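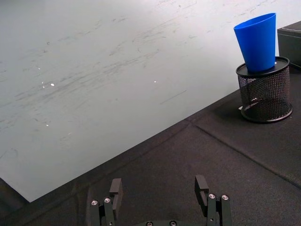

It has been a busy August at the Sornetti workshop in Skorkavwood, where the small team behind the Andska project has been patiently gathering examples for a learning system that will, all being well, one day tidy a desk by itself. The work is slow and rather lovely to watch. An operator guides the 2 arms through a simple job with cups and a pen holder, the whole thing is recorded, and then everything is set out again a little differently and off they go once more.

The collection now stands at 1,109 examples, and the team manages up to 20 in a good hour (fewer just after lunch, we gather!). Fumbles are kept as well, in a folder of their own, as the people at Spahić who will be training the system have asked to see them.
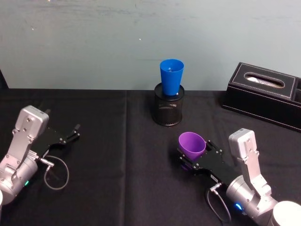
The right arm holds a purple cup, with a blue one standing in the pen holder.

Recording carries on for another 3 weeks, and neighbours are very welcome to pop in from two o'clock and have a look. Please use the side door, and do mind the step.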